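Call for Participants: Turkoma Home Robotics Build
Gindport Shared Workshop

The Gindport Shared Workshop invites applications from members and local residents to join Turkoma, a kitchen robot arm build now in its simulation stage. Participants will set up simulated kitchen tasks, test arm movements and record results before work on the physical arm begins in February. The two views that follow come from the simulated kitchen.

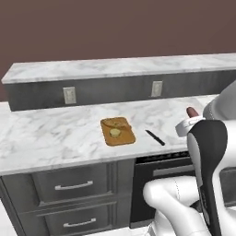
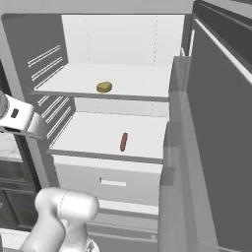
Who May Apply
Applicants must be 18 or older and able to attend one evening session per week. Basic programming skills are required. Prior work with robots is welcome and is not a condition of acceptance. Applicants who wish to work from home must have a computer able to run the simulator.

Terms
Places are limited to 24. Participation is unpaid. A materials fee of $45 is payable on acceptance and covers workshop access for the full build.

How to Apply
Submit a one-page statement of interest to Andri Gruber, Project Coordinator, at the workshop office, Room 113. Statements must be received by Fri 16 July.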